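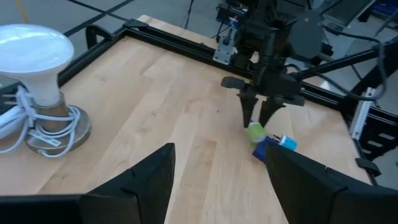
Posted in: Shed Notebook / Drying & Infusing

Search this notebook
Enter keywords Go

31 July 2022

Calendula again, and I'm writing this with orange fingers, so forgive the smudges on the paper copy. The second flush came in all at once after the rain (of course it did, the same morning the beans needed picking) and I went down the rows with both colanders and the old bread crate before the heat got going. Total fresh weight, heads only, no stems: 2,143 g. That's our best single picking this summer and I had nowhere near enough screen space for it!

Variety notes first, before I forget. We've got Briem in the two beds nearest the hose and Brarka along the fence. Briem is the taller one, very orange, and so sticky on the green part that the heads glue themselves together in the colander. Brarka is paler and opens wider and is much nicer to pick, but the resin is nothing like as heavy. I keep wanting to like Brarka more than I do. It makes a lovely tea blend with the petals pulled, and it looks gorgeous in a jar, but if I'm making salve for cracked gardening hands I want the sticky one.

Drying. Everything went face down on the screens this time. I'd been doing face up, and the centers stayed spongy for days after the petals had gone papery. Face down seems better so far, though it does mean you can't see what color is doing without flipping a few. Briem on the upper racks, Brarka on the lower, fan on low and pointed at the wall. Please don't point it straight at the racks, whoever is in next. I spent half of yesterday picking petals out of the twine drawer.

The overflow went in the Nusosico dehydrator on its lowest setting. I have mixed feelings about that machine. It's quick, and the petals hold their color beautifully, but the trays near the bottom run ahead of the top ones and if you don't swap them over you get brown tips below and leathery middles above. I swapped at lunch and again at supper. Would be worth running a batch of nothing but Brarka through it some time, the heads are flatter and might dry more evenly. Not this week.

The snap test: take a head, bend the green center between your thumbs. If it gives, it isn't done. If it cracks, put it in the jar but leave a square of paper towel in with it overnight and look for any limpness in the morning. We lost a whole jar in early July to mold and it was entirely my impatience. The petals were crisp, I was pleased with myself, on went the lid. Gray fuzz by the end of the week. I've put a strip of red tape on that jar so we remember, and it has been washed and baked and is fine to use.

Oil infusion, batch started before this picking, using the last of the June heads:

100 g dried Briem, whole, crumbled by hand
1,000 ml sunflower oil
Jar wiped dry and left in a warm oven with the door open before filling
Brown paper bag over the top, on the sunny shelf
Shake daily, top up if anything pokes out of the oil

The color is terrific already, like marmalade held up to a window. There was a bit of fine stuff settling on the bottom when I tilted it, which I think is just pollen and crumbs, but I'm going to keep sniffing it. It smells green and a little peppery. If it ever smells like old crayons, out it goes.

I also want to compare olive oil, properly side by side, same flowers and same shelf. I've said that every year and every year I run out of jars. So: next two clean quart jars are spoken for. I have written OLIVE on one lid so I can't wriggle out of it.

Salve. The last tins came out too hard. You had to scrape at them with a fingernail, and a salve you have to scrape isn't much use when your knuckles are split. I'd used the same amount of beeswax as in winter plus a bit extra for the warm weather, and the extra was too much. Going back to one part wax to five parts oil by weight and I'll test a spoonful on a cold saucer before pouring the lot. No lavender in this one. A couple of people told me the scent was strong, and I'd rather have a plain batch to give to anybody with fussy skin. Label should still say to try a dab on the inside of the arm first, and to skip it altogether for folks who react to daisies or ragweed. Also not for deep cuts. It's a hand salve!

Aphids: black ones on the Brarka, mostly under the buds at the far end of the fence. I hosed them off at dawn and there were plenty of ladybug larvae about, so I'm leaving it at that. Anything going in oil doesn't get sprayed, soap included. The heads with aphids went to the compost.

Seed. I've tied yarn on the Briem plants I want to save from, the ones that came through the dry spell without sulking. Don't deadhead anything with yarn on it, please, however scruffy it gets. The curled brown seeds drop fast once they're ready, so a paper bag under the head and a gentle rub is the way. I still have half a packet of Bralska in the seed tin, which was meant to be a double with dark centers, and I never got it sown. Might try a short row in the gap where the peas came out. It's late for it, but calendula doesn't mind a cool fall and I'm curious how the resin compares.

Still to do:

Flip the upper screens in the morning
Swap dehydrator trays before breakfast
Order beeswax pellets (the block is a pain to grate)
More quart lids, ours are rusting at the rim
Find the good strainer, last seen with the elderflower things
Clean the scale, it's sticky with resin and drifting by about 2 grams

Rubbing alcohol takes the resin off the scale, by the way. Olive oil first and then dish soap for hands.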